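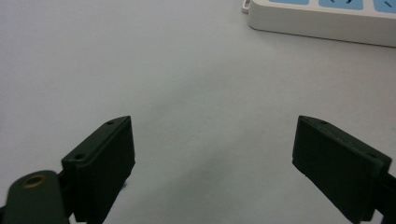
4 min read

12/08/2025

I had signed up for the Wikora open day back in August and then forgot about it until the reminder came. It's a small outfit in Grovton, on the second floor of a building that used to belong to a printing supply company, and they let people in twice a year to see what they are working on. I drove over after lunch, paid for parking I didn't need to pay for, and got there ten minutes early.

They had three stations set up. The first was a sorting arm from Rathjen behind a plastic screen, doing the same thing it does in every demo I've been to. The second was a screen with recorded results. The third was the one I wanted to see, the hand-held gripper, and I spent most of the afternoon there.

The idea is simple enough. You hold the gripper in your hand and do a job with it, and a camera on the tool records what the fingers do. Later the recordings are used to teach an arm the same job. Wikora calls the project Trustard. Despina Ursu runs it and she was at the table the whole time, answering the same four questions from each group without seeming to mind.

The fingers are very dark green, two boxy pads that face each other with beveled tips. Each has a pair of small round holes along the top edge. One of the arms behind them has a brass-colored ring set into its rounded end, and I liked that part more than I should have. I build furniture on weekends and I notice fittings.

Despina did a few runs first. Her job for the day was picking up a wooden clothespin and dropping it in a paper cup, and she was quick at it. Then she handed the tool around. It is heavier at the front than I expected, and my first instinct was to grip it too hard, so the fingers closed before I had them where I wanted them. She told me to watch the tips and forget about my hand. That helped. I got the clothespin in the cup on the third try and knocked the cup over on the fourth.

I asked how many recordings they need before an arm can do a job by itself. She said they plan on 200 for something easy like the clothespin and then look at where it fails. So far the project has 2,126 recordings on file across all jobs, and 19 jobs that they consider worth showing to anyone. She also said they throw out a fair number, mostly for dull reasons. People talk while they work and drift off to one side, or they start before the recording does.

What I hadn't thought about before was how little the tool's camera takes in. From up there it's the two fingers, a stretch of pale tabletop, and whatever happens to be close by. At one point the only other thing in view was a corner of a white power strip with light blue socket panels, and the shadow between the fingertips. A person standing at the table knows where the cup is even while looking away from it. The recording only has what is in front of it. Despina said new people always want to swing the tool around fast, and she spends the first half hour getting them to slow down.

A man behind me asked whether this was going to replace warehouse workers. She said their customers so far are two labs and a company that packs seed samples, and that the packing company can't fill the shifts it has. He didn't look satisfied with that, and I thought it was a fair question that needed a longer talk than she had time for.

The recorded results at the second station were mixed, and I give them credit for showing the bad ones. Out of 40 tries at folding a washcloth, the arm got a decent fold on a bit more than half. In one clip it pinched the cloth, lifted it, and then just held it up until someone off to the side said "okay" and the clip ended.

There was coffee and a tray of those hard almond cookies. I talked for a while with a retired machinist about the pivot on the gripper, which he thought would loosen up with heavy use. I don't know enough to say. He was going to send Despina a note about it.

The next open day is in the spring and you have to sign up through their site. Parking behind the building is free, use that lot and not the one on the street - the meter takes coins only and it ate two of my quarters.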